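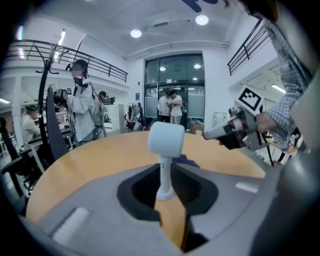
At the round table, with a small blue something on it.

March, by Benedetta Mancuso

We use cookies to remember your settings. Accept / Manage

Questions about the listening diary book

I get a lot of mail about Slow Ears, my book of essays on how amateurs write about the music they hear, so I've put the usual questions in one place. Write to me if yours is missing!

What's the book about?
Between them, four people kept listening diaries for most of their adult lives, and I got to read all of them. There are 1,456 entries, mostly about chamber music and songs, a few about the radio being broken. I was after the words people reach for when they have no training and no audience.

Do I need to read music?
Nope. There are 29 printed examples and most of them are only a line long. You can skip every one and still follow the argument (my sister did, and she argued with me about chapter two for a whole dinner).

Who are the diarists?
Natalina Melis is the one everybody asks about. She went to the same concert series in Atport for decades and hated nearly all of it. Lino Barbieri wrote on the backs of programs. The other two asked me to use initials, so please don't send me guesses.

Why so little about composers?
Because the diarists hardly mention them! Natalina gets through an entire evening of string quartets and only names the cellist. I did try a chapter built around composers, and Fulvio Orlandini, my editor, read it and told me kindly that it sounded like somebody else's book. It's gone now.

Is this musicology or memoir?
Bit of both. Vedent has it in the musicology catalog and my local bookstore has it with the biographies. Chapter five is the most academic, it's the one about how the word "warm" gets used for violins and then drifts over to everything else. If that sounds like hard going, start with six and come back.

Is there a translation?
Canan Gezer is working on the Turkish one for Ertürk. She's already found two mistakes in my notes, both fixed in the second printing. I don't have a date.

Where are the diaries now?
At the Ollel reading room, in folders, by diarist. You can see them on Tuesday afternoons if you email first. Pencils only, and no photos of the initialed ones.

Can my reading group get copies cheaper?
Vedent does a discount on orders of ten or more. I'm happy to join by phone for an hour if your group is in a workable time zone.

You misquoted a song title on page 200.
I know. Sorry. It was right in the draft.

Sign up for the newsletter and get new essays by email. Unsubscribe any time.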